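Caderno da oficina -- terça, já passava das nove da noite

Retomo no ponto em que deixei a coisa na semana passada, com o Cutolov ainda a falhar perto das paredes. Para quem pegar nisto depois de mim: o Cutolov é o nosso programa de escolha de pontos de pega, o que corre no computador velho ao lado da bancada, e a versão que está lá agora é a que tem a margem de segurança aumentada para 30 milímetros. Não mexam nesse valor sem deixar nota aqui, por favor, que já perdi uma noite inteira à procura de um erro que afinal era só alguém (eu, provavelmente) a experimentar números.

Hoje queria fazer 200 tentativas seguidas, com objetos misturados dentro da caixa de metal, e cheguei às 94. Dessas, 79 acabaram com o objeto fora da caixa, e fiquei contente, confesso, porque em dezembro andávamos a festejar quando saía metade. As falhas concentram-se quase todas nas coisas encostadas aos lados inclinados: a garra desce, um dedo toca na chapa antes do outro e o braço para por excesso de força, como deve parar. O controlador pede confirmação, eu confirmo, e lá vamos outra vez.

Deixei a mistura do costume: a bola laranja, o boneco de fato azul, o pano de microfibra com as franjas e mais umas miudezas no canto da frente. A bola é um bom objeto para afinar a abertura dos dedos -- perdoa pouco na largura, mas tanto faz o ângulo por onde se chega.

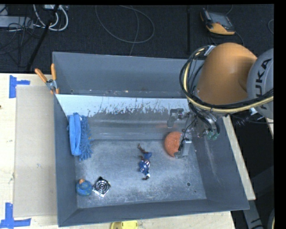

Eu baixava a velocidade só nos últimos centímetros e deixava o resto como está, escreveu Odlow na folha de comentários, e se o dedo continuar a tocar primeiro na parede inclinada, rodem o punho um quarto de volta antes de descer, que no Molby resolvemos assim e nunca mais pensámos no assunto.

Vou experimentar, embora no Molby a caixa tivesse as paredes direitas e eu desconfie que a volta ao punho nos vá trazer sarilhos com os cabos. É coisa para ver com calma, a baixa velocidade e com a mão perto do botão de paragem. O feixe tem folga, mas não tem toda a folga do mundo, e prefiro acrescentar uma cinta a ter de passar cabos novos.

O pano merece um parágrafo só para ele. Com as franjas, o Cutolov calcula uma altura diferente de cada vez e escolhe pontos que são só pelo, sem nada de firme por baixo. Experimentei obrigá-lo a preferir a zona lisa e melhorou um bocadinho, mas ainda não tenho tentativas que cheguem para jurar.

Falta fazer: acabar a série, guardar os registos na pasta Rathore (a partilhada, não a minha), rever o aperto dos dedos da garra e encomendar mais fita azul, que o rolo está nas últimas. Desliguei tudo às onze e pouco e deixei os objetos dentro da caixa.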